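Print this page
E-mail this thread

1/ Notes from the Plalard collection work, for people who asked how we gather manipulation examples. The target for this task is 1000 accepted episodes. We are at 855. One task: ketchup bottle and plate, on a cluttered kitchen table.

2/ An episode is one attempt, start pose to end pose, with all camera streams, joint positions and gripper state on one clock. The operator drives the arm by hand controller. Nothing is scripted. If the clocks drift, the whole episode goes.

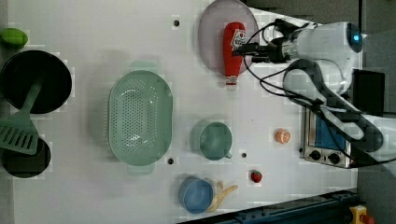

3/ Clutter is set from a printed sheet, then nudged. We stopped using exact positions in May. The first 200 episodes had every item on its mark and the policy learned the marks. Move the colander a hand's width and it reached for air.

4/ The other items are never touched in this task. They still matter. Red things matter most: in early training runs the policy would slow down near a strawberry, so strawberries stay in the layout and get moved often.

5/ Cameras. We record a side view and views from overhead. The side view is the better one for judging contact by eye. Overhead is better for checking where the plate ended up, unless the arm is parked over it.

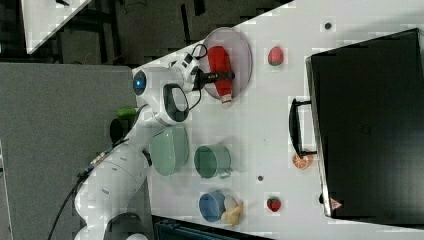

Side view, gripper at the bottle, plate near the far edge of the table.

6/ Grasp labels are coarse: upper body, lower body, neck. We tried finer ones. Two annotators agreed so rarely that the extra classes were noise, and merging them cost us a Tuesday.

7/ Occlusion is the standing complaint. With the elbow high, the arm hides a good part of the table from overhead. We keep those episodes. A policy that only works when it can see everything is not much use on the Nanside bench, where the ceiling is lower.

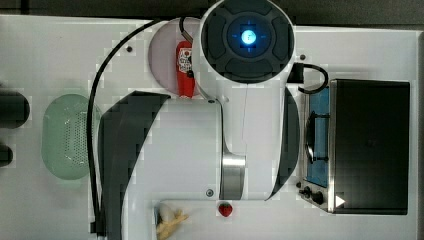 8/ REJECTION RULES

Drop the episode if: a stream has a gap; the operator pauses with no motion for longer than the limit; the bottle leaves the table; a person reaches in before the stop marker. A missed first grasp is not a reason to drop. Recoveries are worth keeping and we tag them.

9/ Recoveries were undercounted until we reached 700. Operators had been restarting after a miss out of politeness to the dataset. We changed the instruction sheet to say "carry on" and the tag started showing up.

10/ Approach direction is the next thing to balance. Most operators come in from the side that feels natural at the controller, so the set leans that way. The sheet now names a direction for each episode – operators dislike it, and their times are a bit slower.
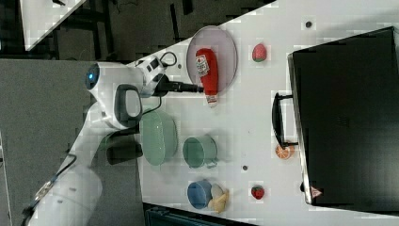 11/ Storage is dull but it bites. Raw video goes to the Adton server overnight, compressed copies stay local for review. Review uses the compressed copies only. If a grasp can't be judged from those, the reviewer pulls the raw file and says so in the log.

12/ Brinkmann format export is done per batch, after review. Do not export during collection. The index gets written twice and the loader picks the wrong one without a warning.

13/ Remaining: the last stretch of episodes, all with assigned approach directions, then a held-out set with a layout none of the operators have used. Training numbers after that. I won't post curves from the partial set.

Print this page
E-mail this thread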